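Section 3. Loading and Using the Plate Rack

The Plukar plate rack is made by Plarnbridge for storing dinner and side plates on edge on a countertop, table or open shelf. This section covers placing the rack, loading it, taking plates out and keeping it clean. Read Section 2 first if the rack has not been unpacked and checked.

3.1 Before you start

You will need:
the rack
your plates, washed and towel-dried
a soft dry cloth

Set the rack on a level surface with its feet flat. Press down lightly on each corner. If the rack rocks, turn it end for end and try again. A rack that still rocks should not be loaded – see Section 5, Replacement Parts.

Leave open table space next to the rack, enough to lay one plate flat. You will use this space each time you load or unload.

CAUTION: Do not place the rack on a stove, on a radiator cover or within reach of a swinging cabinet door.

3.2 Loading the plates

1. Sort the plates by size. Plates of one size can go in any color order.

2. Start at the back of the rack. Hold the first plate by its rim with both hands and lower it between the uprights until the edge touches the bottom wires.

3. Let the plate lean back until it rests against the upright. Do not push it past this point.

4. Load the next plate in front of the first, facing the same way. All plates should face the front of the rack.

5. Continue toward the front, one plate at a time. Plates with raised rims will overlap closely, and the rims may touch.
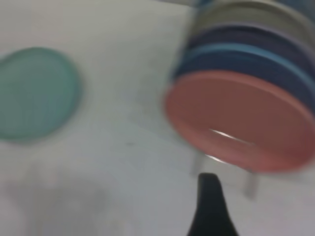
6. Check each plate as it goes in. The lower edge must sit between the wires and not on top of one. A plate sitting on a wire will stand higher than its neighbors and can roll out when the next one is added.

7. Stop when you have loaded seven plates, even if there seems to be room for more. Keep any extra plate flat on the table or in a cabinet.

NOTE: The rack is rated for plates of up to 500 grams each. Stoneware is often heavier. Weigh one plate on a kitchen scale if you are not sure, and use the Tiongson wide rack for anything over the limit.

CAUTION: Do not hang cups, lids or utensils from the uprights. The extra weight can tip the rack forward.

3.3 Taking plates out

1. Take the front plate first. Steady the rack with one hand and grip the plate by the top of the rim with the other.

2. Lift straight up until the lower edge clears the wires, then bring the plate toward you.

3. Lay the plate flat in the open space beside the rack before reaching for another. When you only need one plate, leave the rest of the row as it is.

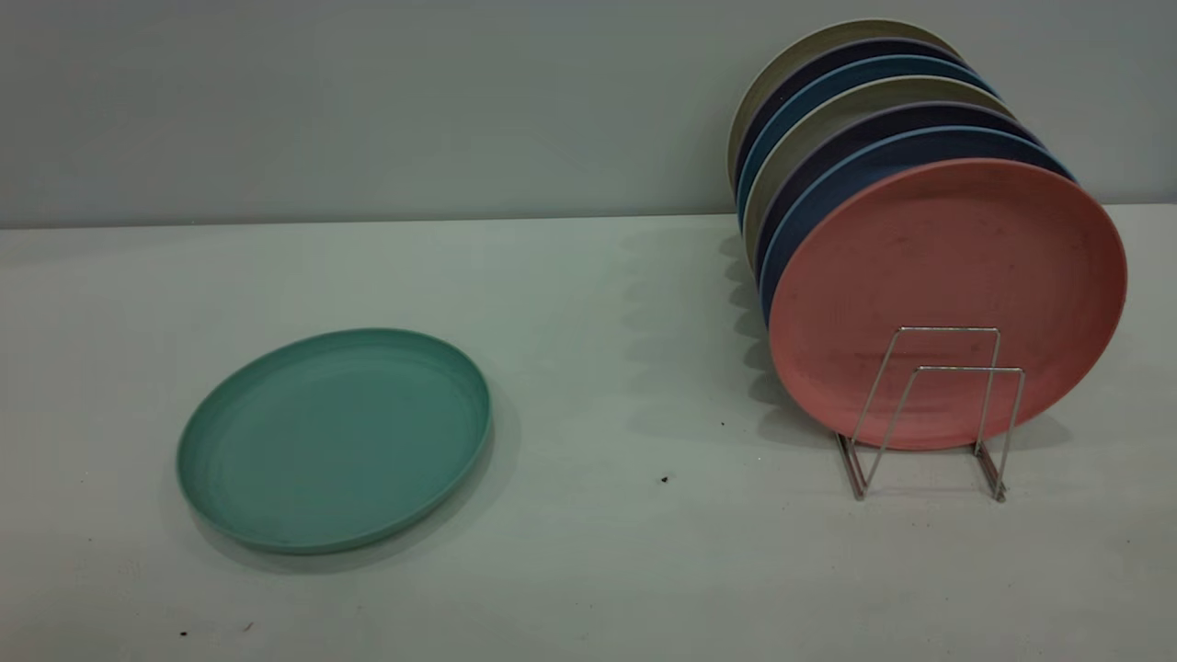
4. To reach a plate in the middle of the row, remove the plates in front of it one by one. Pulling a plate out from between two others can chip the rims or leave marks on the faces.

5. Put the plates back in the reverse order and repeat the check in 3.2, step 6.

3.4 Scuffs and marks

Plates stored on edge can pick up gray or dark lines where they touch metal. On glazed plates these usually wipe off with a damp cloth and a little baking soda. For matte plates, use dish soap only and test a small area on the underside first.

Do not use steel wool or scouring powder on the plates or the rack.

3.5 Cleaning the rack

1. Empty the rack completely.

2. Wipe the wires with warm water and dish soap. Pay attention to the bottom wires, where crumbs and dust collect.

3. Rinse, then dry with the soft cloth. Do not leave the rack standing in water.

4. Look over each joint. Stop using the rack if a wire is bent or loose.

The rack is not dishwasher safe. The optional Flavus drip tray is, on the top shelf only.

Manual text: Nghĩa Mai
Checked by: Aníbal Paiva
Revised 2019-02-08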